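**Relatório de progresso n.º 3: Boas práticas para manipulação robótica em bancada partilhada**

Entidade financiadora: Fundação Valderrama
Executante: Pritow, grupo de automação
Redigido por: Zbigniew Kurek
23 de outubro de 2022

## Ponto de situação

O relatório anterior prometia uma versão do guia "pronta a circular". Circulou. Voltou com tantas anotações que a margem do documento ficou mais comprida do que o texto, e a equipa da Jullia, a quem pedimos a revisão, teve a delicadeza de nos escrever que o capítulo sobre paragem de emergência estava "bem paginado". Tomámos isto como um incentivo e reescrevemo-lo de ponta a ponta.

O guia tem agora 8 capítulos. Seis estão fechados, um está em revisão e o último, sobre registo de incidentes, espera que nos entendamos quanto ao que é um incidente. A Nonodness defende que deixar cair um objeto conta. Nós defendemos que, se contar, o capítulo precisa de um anexo só para nós.

## O que mudou nas regras

A primeira versão copiava com demasiada devoção a linguagem das normas industriais. Falava de células vedadas, tapetes de pressão e barreiras óticas, tudo coisas excelentes para quem solda chassis. Os laboratórios a quem o guia se destina têm uma mesa encostada à parede e alguém a tentar chegar à cadeira do outro lado. Reescrevemos a partir daí.

As alterações principais:

- **Delimitação da área.** O alcance do braço passa a ser declarado numa folha afixada junto à bancada. A fita no chão continua permitida, mas deixou de ser considerada uma medida de segurança. Era sobretudo uma medida de decoração.
- **Cablagem.** O operador verifica a folga dos cabos com o braço nas posições extremas antes de cada sessão. Um cabo que forme laço acima da junta é aceite desde que não prenda em nada durante o percurso completo.
- **Objetos de ensaio.** Cada bancada mantém uma lista do que pode estar em cima da mesa. Alimentos frescos são substituídos quando deixam de o ser. Esta frase custou-nos uma reunião inteira e um limão.
- **Velocidade reduzida.** Obrigatória sempre que haja uma pessoa ao alcance do braço, incluindo a pessoa que garante que "é só um segundo".
- **Arrumação no fim da sessão.** Braço em posição de repouso, alimentação desligada, mesa livre. A última parte é a menos cumprida e a mais assinada.

## Aplicação piloto

O guia foi aplicado em duas bancadas, a nossa e a da Nonodness, a partir de abril. Até à data foram registadas cerca de 2000 tentativas de preensão ao abrigo das novas regras, das quais 600 com a lista de verificação preenchida por inteiro. A diferença entre os dois números é o achado mais útil do período e o menos agradável de escrever.

Fomos perguntar porquê. A lista tinha demasiadas linhas, pedia a mesma assinatura em dois sítios e obrigava a descrever por extenso objetos que toda a gente via perfeitamente. Os operadores resolveram o problema com traços, vistos e, num caso, um desenho bastante razoável de um pato. A versão nova cabe numa página e substitui a descrição por uma fotografia da mesa tirada antes do primeiro movimento.

O critério para a escolha dos objetos também mudou. Queríamos formas e acabamentos variados, coisas que rolam, coisas que tombam, embalagens que refletem a luz. O orçamento dizia "conjunto normalizado de peças de ensaio". A bancada tem opinião própria. 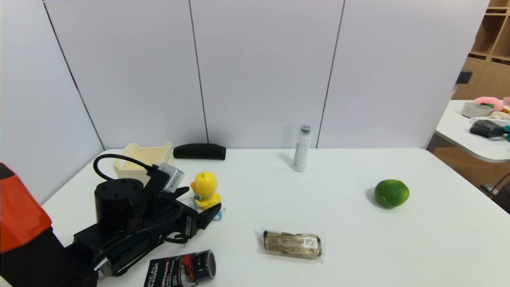
*Bancada piloto: braço com câmara no punho, pato amarelo junto à pinça e lima na metade direita da mesa.*

A película transparente das embalagens de snack continua a ser o ponto em que as regras mais ajudam. O capítulo 5 manda fixar a posição da luz e anotá-la. Antes disso, cada operador ajustava o candeeiro a seu gosto e comparávamos, com grande rigor, sessões que não eram comparáveis.

## Desvios e riscos

O capítulo sobre incidentes está atrasado. Propomos uma definição em dois níveis, "ocorrência" e "incidente", que a Nonodness já aceitou em princípio e contestou em todos os exemplos.

A rubrica de consumíveis foi ultrapassada em 2000 coroas, quase tudo em pontas de borracha para as pinças. Pedimos autorização para compensar com a verba de deslocações, que ficou intacta desde que a visita à Jullia passou a videochamada.

Há ainda um risco de adesão. Uma regra que o operador não entende é cumprida enquanto o autor da regra estiver na sala, e eu tenho outras salas. Incluímos por isso uma linha de justificação nos requisitos em que os operadores mais tropeçaram durante o piloto.

## Próximo período

1. Fechar o capítulo de registo de incidentes e enviá-lo à Jullia.
2. Repetir o piloto com a lista de uma página e comparar as taxas de preenchimento.
3. Formar os operadores das duas bancadas, com prova prática de paragem de emergência.
4. Entregar à Fundação a versão 1.0, em formato editável, conforme pedido duas vezes.

Solicitamos resposta sobre a transferência entre rubricas antes da próxima encomenda de material. As folhas de registo originais estão disponíveis para consulta, incluindo a do desenho.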